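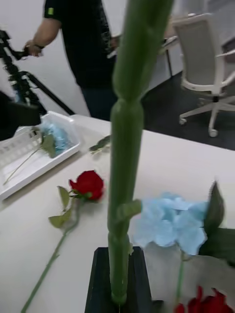 A red rose and a green stem on the white table.

The Grundgate meter had been read at 6 in the morning for as long as the station kept a log, and the inspector saw no reason to change the hour. The gauge stood at the low end of the village of Fustcombe, where the river passed under the road. It reported to Jetness by telephone line. In June the figure it reported was 329, and it reported the same figure for 9 mornings in a row.

A river does not hold one level for nine mornings. The inspector drove out with a spare float, a length of chain and the manual for the Antoniuk recorder, a model that had gone out of production before the inspector was hired. The manual listed three causes for a constant reading. The first was a jammed float. The second was a blocked inlet pipe. The third had been struck out in pencil and could not be read.

The float moved freely. The inlet pipe took a bucket of water and passed it to the well in 40 seconds, within tolerance. The inspector wrote both results on the form and sat down on the step of the gauge house to eat.

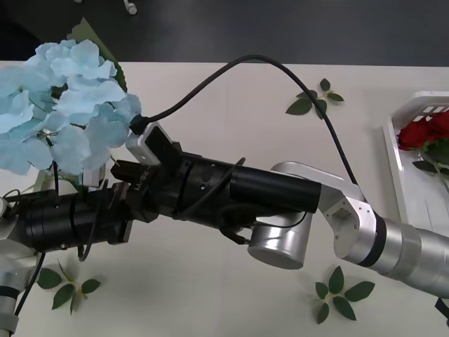 Could the recorder have been wrong and the river right? The staff board on the bridge pier was painted by hand and wired to nothing, and it also read 329.

The inspector checked it from both banks. Then she dropped a stick in from the upstream side of the bridge and walked across to the other parapet. The stick came through at an ordinary speed. Water was arriving and water was leaving - the amounts were equal, and they had been equal since the first of the nine mornings.

She telephoned Jetness from the box by the church and gave the figures in the usual order: level, float, inlet, board. The line was clear. She asked whether the gauges above and below had moved. Both had, by the normal amount for the month.
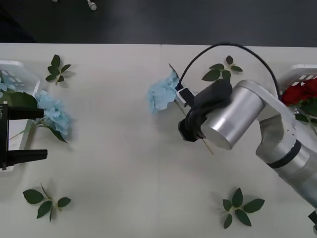

The duty desk said that the form had no space for a correct instrument and a river that would not change, and that she should enter it as a fault and replace the float.

She replaced the float. The old one was sound, and she put it in the back of the car wrapped in a towel. On the form she wrote "float, worn" and signed it.

At 6 the next morning the recorder gave 329. She had stayed the night in Fustcombe and was standing on the bridge with a flashlight, reading the board. She erased a little of the pencil on page three of the manual, held it to the light, and began to copy out what was underneath.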